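Lukell Table Oil, 625 ml tin

For bare and previously oiled wood. Tables, benches, counters, desk tops. Matte to low sheen depending on coats.

In stock. Ships from Ovthorpe. Orders in before 4 p.m. go out same day.

What it is

Plant based hardening oil with a bit of wax in it. No stain, no color added. Goes on with a rag. Soaks in, hardens inside the wood, doesn't sit on top like a varnish does. So no peeling later, and you can patch one spot without redoing the whole table.

Same recipe as the old Lukell green tin. New label, new lid. The lid is better, the old one rusted shut on people. Sorry about that.

Sizes

200 ml tin. One small table or a couple of cutting boards. Good for touch ups.
625 ml tin (this page). A big dining table, two coats, top and underneath, with some left over.
Refill pouch. Back in March. Email us and we'll put you on the list.

Coverage depends on your wood. Dry old pine drinks it. Hard maple hardly takes any. If you're between sizes get the small one first, you can always order more.

How to put it on

Clean the table. Dry cloth, then a damp one, then let it dry overnight.

Sand with the grain. Medium paper first, fine paper after. Don't go super fine, the pores close up and the oil can't get in. Vacuum, then wipe.

Stir the tin. Don't shake it. Wax settles on the bottom and it needs a proper stir with a flat stick, right into the corners.

Pour a little on the rag, not on the table. Thin coat. Work along the grain and keep a wet edge.

Wait 15 minutes. Wipe off everything that hasn't gone in. All of it. This is where most of the complaint emails come from, sticky table, and it's always oil that was left standing.

Leave overnight. Second coat the same way, use less.

Light use next day. Full hardness takes a couple of weeks so go easy with wet glasses and hot pans until then.

Do the underside too, at least one coat. A top that's sealed on one side only can cup on you, specially a wide one.

Color

Warms the wood up. Pale wood goes a shade more honey, orange woods go a little deeper, walnut goes quite dark. Test underneath first, every board is diffrent. If you want pale wood to stay pale this is the wrong tin, get Akanda White Oil instead. Same method, has a little white pigment in it that holds back the yellow.

Orange-brown wood tops:

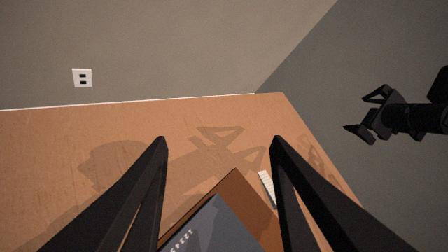
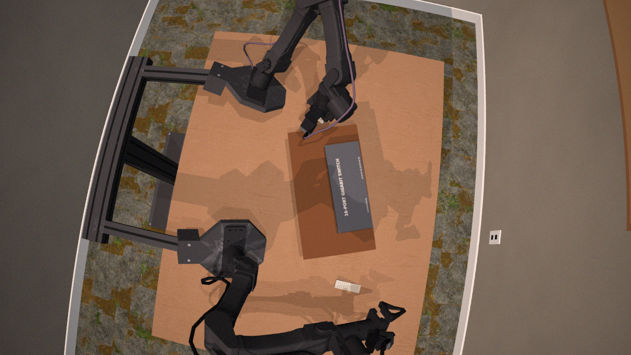
Workbenches and desks: two coats is plenty. For anything that gets scraped or has heavy stuff dragged over it, do a third coat on the working area and leave the rest. It blends in fine after a week.

Put felt under anything with rubber feet. Some rubber reacts with oil finishes and leaves a dark ring, and it won't wipe off. Applies to lamps, monitors, mixers, speakers, plant trays, you name it. Our Evmont felt dots are cheap and stick well, 61 to a sheet, sizes mixed.

Looking after it

Day to day, damp cloth and a drop of plain soap. Dry it after. No bleach, no glass cleaner, no scouring powder.

When it starts to look dull or water stops beading, wipe on one thin coat. No sanding unless it's rough. Kitchen tables, every six months or so. Living room table, once a year, maybe less.

White ring from a mug: leave it a day, often goes by itself. Still there? Fine pad, drop of oil, rub along the grain, wipe dry.

Scratch: sand just that spot with fine paper, oil it, wipe, oil it again next day.

Not for

Varnished, lacquered or painted wood. Strip it first or it'll just smear around.
Outdoor furniture. Not enough UV protection, it goes gray in a season.
Floors. Too soft. Ask us about the floor version.
Laminate. Nothing to soak into.

Safety, please read

Oily rags can heat up and catch fire by themselves. Really. Don't ball them up and don't throw them in the trash like that. Lay them flat outside until stiff, or soak in water and seal in a metal can. Then bin them.

Open a window while you work. Smell is mild, gone in a few days. Keep the tin away from kids and pets. Gloves if you have touchy skin.

Storage

Lid on tight, cool shelf, no frost. Opened tins last about a year. Skin on top? Cut it out, stir what's left, strain through an old stocking. Still good. If it's gone thick like honey, toss it at a paint drop off.

Questions we get a lot

Can I use it over another brand of oil? Usually yes, if the old coat is fully hard. Test a patch.

Over wax? No. Take the wax off first, mineral spirits and a rag, a few rounds.

Brush or roller? Brush is ok for legs and carved bits. Roller puts on too much.

Can I speed it up with a heater? Please don't. Warm room and moving air is enough.

Table's sticky, what now? Put on a little fresh oil, let it sit ten minutes to loosen the old stuff, rub hard with a dry cloth. If it's been weeks you'll need a scraper and some patience.

Shipping and returns

Ground only, can't go by air. Unopened tins back within 30 days, you pay the postage. Dented in transit, send us a photo and we'll replace it. Leaking tin, don't mail it back, just write.

Pickup at the Ovthorpe counter is free. Ring the bell at the side door, front one sticks.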